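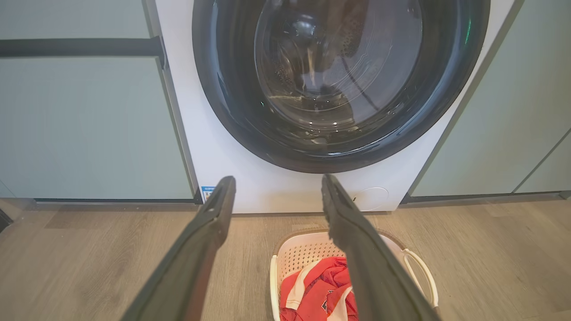
Front-loading washer between gray-green cabinets, with a pink laundry basket on the floor.

Open house report: Halwood, Unit 38

Halwood is a rental conversion managed by Gilolel. The building dates from the 1960s and was re-plumbed during the conversion. Unit 38 measures 1049 square feet, with two bedrooms and one bath. Doors opened at 10 a.m. and the agent had the lease terms printed out.

Deposit is $2000, refundable less cleaning. Heat is included, electric is not. Parking is assigned, one space per unit, in the Etiston Street lot. The 19 units on the east side face the rail line; with the windows shut, noise in the main bedroom was low.

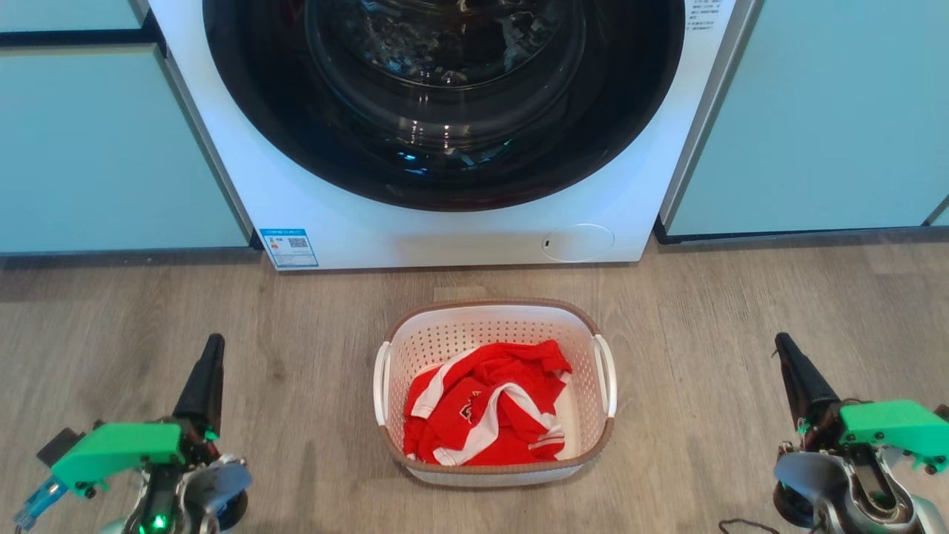 Washer set flush with the cabinets on a wood-look floor.

Water pressure was acceptable at both sinks. The hall closet door sticks. Applications close at the end of March.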